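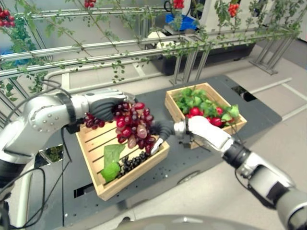 Red grapes over a slatted wood crate, with leafy greens in the crate behind.

FOR IMMEDIATE RELEASE

Kereama Produce Is Bringing Its Mixed Crates to Ornport This November

Hi, I'm Digby Fairweather, and I run Kereama Produce. I was told a press release should be written as if somebody else wrote it, but I've been talking to customers across a counter for years and I'd feel silly calling myself "Mr. Fairweather" for a whole page, so you're getting it from me.

The news is that our mixed fruit and vegetable crates are coming to Ornport in November! We packed 3,273 of them for homes in Florkum last season, and the question I heard most at the pickup window was when my sister in Ornport, or my dad, or my old roommate, could get one too. Now they can. We already have 2,245 households on the Ornport list, and we'll keep signing people up until the first Saturday pickup.

If you've never had one of our crates, they're pretty simple. You get a shallow crate made of pale wood, with slats across the bottom, and we fill it with whatever is good that week. I love a shallow crate. You can see everything you've got without digging, and the grapes don't end up squashed under a cabbage (I have eaten a lot of squashed grapes in my life and I'm done with it).

Speaking of grapes, the red ones are what I'm most excited about. We keep them in whole bunches, on the stem, and they go in after the small stuff. I like a bunch that isn't all one color, deep crimson in some places and a bit pinker in others, and I'd much rather send you that than a perfect one that tastes like water. Then there's the greens crate, which is for the salad people. Big bright leaves, packed in so full they come up over the sides some weeks, with something red and round tucked in up front. My own kids will walk right past a bowl of lettuce, but they'll pick the red things out before the crate reaches the kitchen!

Crates come in two sizes. The small one feeds two people for 5 days and the large one feeds a family for 6, going by how my house eats, so if you have teenagers please adjust. You can switch sizes or skip a week whenever you want. Just let us know by noon on the Thursday before.

Please bring the crates back. They're good crates and we reuse them. Give yours a wipe, let it dry, and hand it over when you pick up the next one. A few folks in Florkum have turned theirs into shoe racks and one is now a very nice bed for a cat, and I've made my peace with that, but I do have to buy new ones.

Pickup in Ornport will be at the Carkora building, side entrance, from nine in the morning until one. Park on the street and come on in. I'll be there myself the first few weeks with grapes to try, so come say hello even if you haven't signed up.

Ornport residents can join the list at the Kereama shop counter in Florkum or at the Carkora front desk.

Media contact: Digby Fairweather, Kereama Produce, Florkum. Mornings are best, I'm usually packing after lunch.

###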